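Koltbridge workshop gallery – tables and surfaces

Gallery 4 of 10. The pages in this set cover work surfaces in the Koltbridge building: what the tops are made of, how they are covered and how the coverings are fixed. Earlier pages deal with shelving and the Erano store cupboards.

Table 484 has a wooden top with a dark grey mat laid over it. Mats are fixed with masking tape, which lifts without marking the finish if it is changed every February.
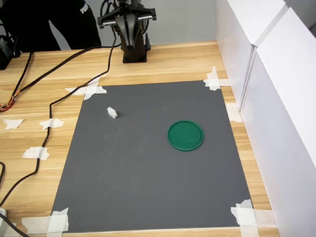 Table 484. Grey mat taped at the corners, with a round green lid and a small white block on it.

Scuffs on a matt surface show up lighter than the mat itself. They are cosmetic and do not call for replacement. Crossed strips hold a corner better than a single strip – the Vukadinović room uses the same method.

Next page: Zemano benches, 600 mm deep, uncovered.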